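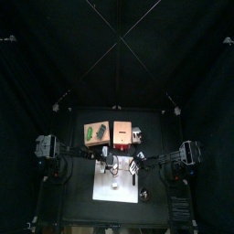
花这个钱租两条胳膊,还不如请个手脚麻利的兼职。上一篇提到我在试Kurnix的时候,评论区第一条就是这么说的,后面跟了一串赞。我盯着看了半天,想回,打了几行又删掉。道理太长,评论框装不下,干脆单开一篇吧。

先把话放前面:我觉得这位读者说对了一半。要是你手上的活儿就是把零件从左边搬到右边,一天到晚重复,那兼职确实划算,别犹豫,关掉网页去发招聘吧。可是Kurnix这东西卖的压根儿就不是“代替一个人干活”,虽然他们官网首页写得很像那么回事(这点我后面要骂)。

交代一下背景。Kurnix是Okabe出的双臂工作站,Pollcombe负责租赁、上门安装和后面的维护。我们工作室在Lustport,做小批量的电子装配,也接一点乱七八糟的测试活儿。十月装的,到写这篇为止用了176个小时,系统后台有计时,所以这个数我敢写得这么死。钱是我们自己付的,没有打折,也没有谁让我写好话。

装起来比我想的省事

安装那天我腾了一整天,结果中午就弄完了,下午我在那儿坐着有点不知道干嘛。黑布围子一拉,黑台面一摆,左右两个灰色的壳子往台子两边一固定,胳膊就从两边伸进来了。底座上有蓝的红的小灯,晚上关了大灯还挺好看的,我承认我为此多待了一会儿。

黑布这个事我一开始很有意见。好好一个工作间,围得跟暗房似的,找个螺丝都得打手电。后来自己试过一次把布掀起来干活,窗外太阳一挪,识别就开始飘,同一块板子上午认得下午不认得。我又老老实实把布放回去了。所以想买的朋友,量地方的时候把围子也算进去,别光量台面,我就吃了这个亏,柜子挪了两回。

说明书要单独说两句。纸质的那本写得不错,图也清楚,电子版却是另外一套编号!纸上让你看第几节,电子版里根本对不上。我给Pollcombe写信说了,对方回得很快,也很客气,然后到现在还是两套编号。

拿真活儿试,别拿演示试

我看过太多演示视频了,方块叠方块,抓起来放下,背景音乐一响,人人都是未来。我自己试的时候就想着,能不能上来就给它点难受的。于是头几天摆上去的都是真东西:白板子,上面一团红线黑线连着小电路,旁边夹具、小圆碟,后面再放两个盒子。夹爪捏一张薄薄的卡片,这种动作人做起来想都不用想,对它来说可没那么轻松。

先说让我服气的地方。两条胳膊配合得比我预想的好,一边扶着、一边动,节奏是对得上的。以前我用过单臂的小机器,最烦的就是零件没人扶,你得给每样东西都做一个夹具,做到后来我怀疑自己是开夹具厂的。有了另一只手,一大半夹具可以不做了。光这一条,我就觉得租金有点道理。

教它也不难。你带着它走几遍,它记下来,再自己走,走歪了你再纠正。我们这儿一个完全没碰过机器人的同事,上午看我弄,下午自己就能教一个简单动作了。慢是真慢,但是人家没有哭着来找我。

然后说线。线,线,线!凡是软的、会弹的、会缠在一起的东西,它都怵。红线黑线绞成一团的时候,它会停在上面想很久,想得我都替它着急,最后捏起来的经常是旁边那一根。我后来学乖了,让人先把线理顺,再让它接手。你看,绕一圈又回到那位读者说的“兼职”了,对不对?还是得有个人在旁边。

我自己记了个账。头一个月里,我把成型的装配流程完整跑了464次,其中需要我伸手进去救的有139次。这个比例好不好,看你干什么。要是拿去上产线,那肯定不行,老板会把你连人带机器一起请出去。可我们的单子是小批量的,今天一个样明天一个样,前半程我本来就坐在旁边盯着,救一把就救一把,手边还能干点别的。而且救的次数集中在跟线有关的那几步,把线拿掉以后,它乖得像换了一台机器。

玩具反倒教会我不少

下面这段可能会显得我不务正业。Pollcombe的培训里有一节讲抓取练习,建议用形状各异、便宜、不怕摔的小东西。我就在桌上摆了一堆玩具寿司:一块块带米粒花纹的,黄色像玉子烧的那种扁片,还有红白条纹那片。一开始真的只是图个乐。

玩着玩着我发现,它比真零件更能暴露问题。方墩墩的饭块,它抓得很稳,闭着眼睛都行。扁片就麻烦了,贴在桌面上,夹爪两根指头要伸得特别低,稍微高一点就从上面滑过去,再低一点又顶桌子。挨在一起放就更热闹,你让它拿黄的,它的手指得先在红白条纹那片旁边找个缝。我们平时装的垫片、绝缘片,不就是这个毛病吗?只不过真垫片太小,我之前一直以为是相机看不清,折腾了好久的对焦。拿玩具一试才明白,多半是下手角度的事。改了角度,垫片那一步顺了很多。

腕上那个相机我也想夸一下。手指张开的时候,两指中间有什么基本都看得见,教动作时我主要看这一路画面。缺点也明显,离得太近,黑色的手指占掉好大一块,后面挡住什么你只能猜。我希望Okabe下一版把手指做窄一点,或者换个颜色也行啊,黑手指配黑背景,我盯屏幕盯久了眼睛是花的。
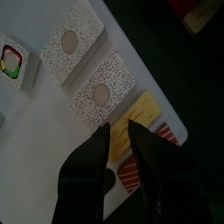
钱的事,以及我为什么有点生气

具体租金我不写,每家谈的不一样,写了反而误导人。我想说的是结构。Pollcombe的方案分基础和完整两档,基础档听着很美,签完你会发现远程支持只在工作时间有,夹爪的指尖算耗材,另外买。指尖磨损我能理解,谁家的都磨。可是你把它放在合同附件的最后,字还那么小,我就不太能理解了。我换第一副的时候才去翻附件,翻得一肚子火。

还有官网首页那句“像多雇了一双手”。我特别想让他们把它撤下来。一双手是什么概念?一双手会自己把挡路的线拨开,会在觉得不对劲的时候停下来问你一句。Kurnix也会停,但它停的时候只给你一个代码,你得去查(查的时候还要先想想是纸质编号还是电子编号)。这种宣传把人的期待抬到天上,然后像那位读者一样的人就会拿它跟兼职比,一比,当然亏。好好的东西,被自己的广告给坑了。

要我来写,我就写:适合愿意坐在旁边的人。是不是很不性感?可这是真话,而且买了的人不会骂街。

服务倒是真的可以。报修过一次,右边那条胳膊回零的时候有轻微的抖,我下午四点写的信,当天晚上就有人连进来看日志,调了参数,后面没再抖过。只是那天我刚好在工作时间的尾巴上,要是再晚一点会怎么样,我不敢打包票。

回到那条留言

所以到底该不该租?我把自己这七条路子都走过一遍之后(手工、外包、单臂、自己搭、兼职、流水线代工、Kurnix),看法是这样的。

单子稳定、动作单一的,别租,老老实实做专机或者请人。单子零碎、每次换型都要重新做夹具的,可以试,而且建议先签短约,拿自己最讨厌的那个零件去试,千万别拿销售带来的那盒样品试。活儿里全是软线的,等等吧,至少等它学会对付线再说。

学校和培训班我反而觉得合适。学生本来就要坐在旁边看,出错本身就是课,一堆玩具就能练上好几周。我有点嫉妒他们,我练的时候脑子里还得惦记交货。

至于兼职,我们也请了,每周来两个下午,主要负责理线。理完了往台子上一放,Kurnix接着干,两边处得还不错。那位读者要是看到这儿,欢迎继续来吵,我就一个要求,先告诉我你手上做的是什么活儿,不然咱俩又得隔着空气吵半天。

下一篇写指尖耗材,我手上这副快到头了,打算买一副原厂的、再自己打印一副,装上去跑一样的流程。谁家已经自己打印过的,麻烦在下面说一声用的什么料,我真的很需要。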